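Hostow swimming club and three junior football sides will share one kit store from June, after the parish agreed to let the old ticket office beside the Evangelista Road ground stand rent-free for two years.

The store will lend shirts, shorts, socks and boots to any child who plays for a club in Hostow or Undari. Families won't need to show proof of income. They will be asked for a name, a size and a phone number, and kit can be kept for the whole season.

Jonalyn Quiambao, who runs the under-11s at Undari, put the plan forward last autumn. She said the cost of a full set of kit had become the main reason parents gave for pulling a child out before the first match.

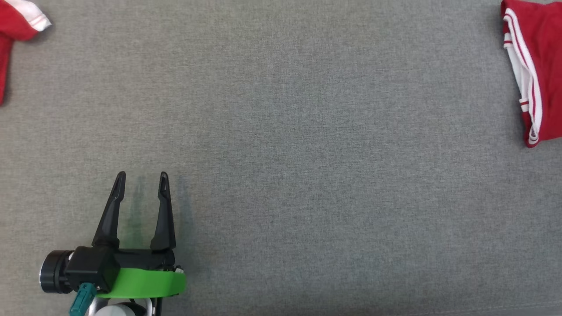 *Reading time: 3 minutes*

"We had good players who just stopped coming," she said. "When I rang round, it was the same story each time. They'd paid the subs, then they saw the price of the kit on top of it."

The clubs put out a call for old strips before Christmas and took in 1325 items by the closing date. Shirts made up most of the pile. Boots were harder to come by, mainly in the smaller sizes, and the store will buy some new pairs before it opens.

Money for that comes from a grant of £2513 from the Jorneo Fund, which backs small sports projects in the area. The grant also covers shelving, a second-hand washing machine and the first year's insurance. The clubs had asked for more and will make up the rest with a sponsored walk along the canal towpath.

Shirts with a club badge will go back to the club they came from. Plain shirts, and those from teams that no longer exist, will be sorted by size and lent to anyone. Two older strips from the Evangelista Road works side, which folded when the factory shut, have been set aside for the library's local history shelf.

Kit that is too worn to lend won't be thrown away. Some will be cut up for cleaning cloths and the rest will go to a textile recycler, which pays by weight.
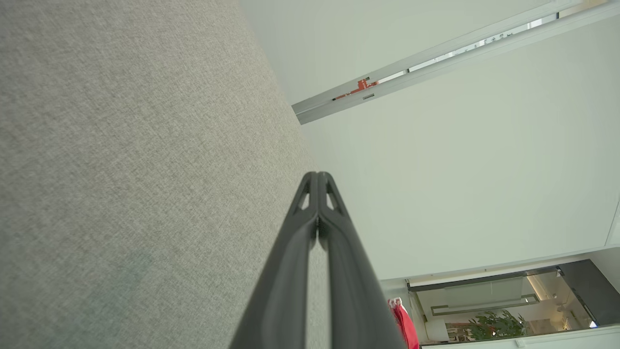

That income is expected to be small. The clubs have been told to plan for enough to cover washing powder and little else, and the price per kilo has dropped since the scheme was first costed.

Washing was the sticking point for some time. Under the first version of the plan each family would have washed its own kit and handed it back clean at the end of the season, but two of the clubs felt that shirts would come back in a poor state or not at all. The agreed version leaves weekly washing to families, with one hot wash at the store when the kit is returned.

Parents with questions about care have been given a short list. Red shirts should be washed apart from white ones for the first few washes, and anything with both colours should go in cold. Printed numbers should be turned to the inside. Tumble dryers are best avoided, as they crack the print and shrink the collars.

There is no charge for a lost shirt, though families who lose more than one item in a season may be asked for a small payment. Mrs Quiambao said she hoped it would rarely come to that.
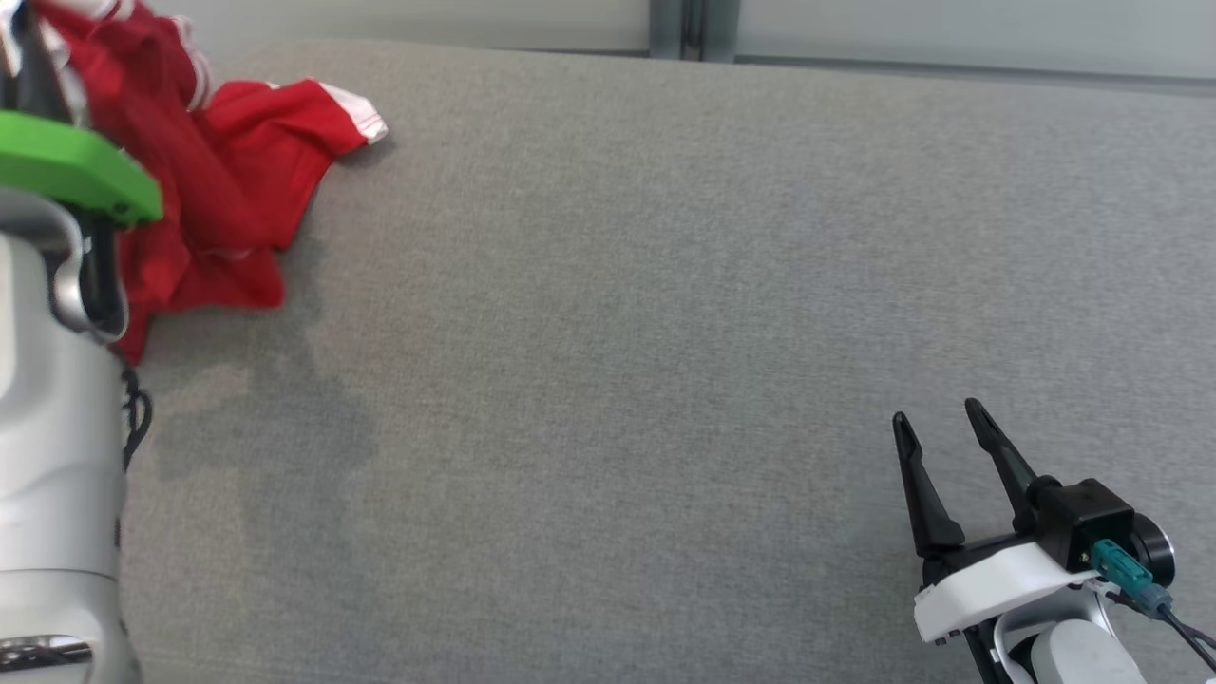 Vol. 43, page 6

The ticket office itself needs some work. It has had no heating for several winters, and the window on the road side has been boarded up since it was broken. The parish will replace the glass and check the wiring. Painting will be left to the clubs.

Opening hours haven't been settled. The likeliest plan is two evenings a week during the season and one in the summer break, with an extra session in the fortnight before the first fixtures. Swimmers' kit will be limited to club hoodies and kickboards, as the pool's own rules rule out lending costumes and goggles.

Netball and cricket sides have asked to join. The clubs say they would rather see how the first season goes, and will look at it again next year.

Anyone who missed the first collection can still hand in kit at the Undari pavilion on training nights. Boots in children's sizes and goalkeeper gloves are wanted most. Items should be clean, with boots tied together by the laces.
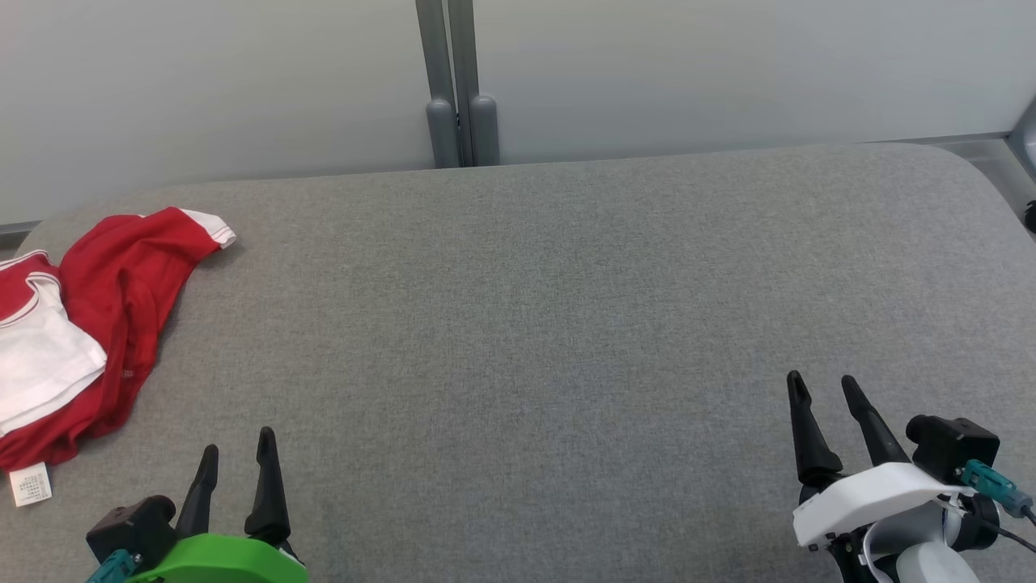

*A red and white shirt. Clubs are still taking in kit for the new store.*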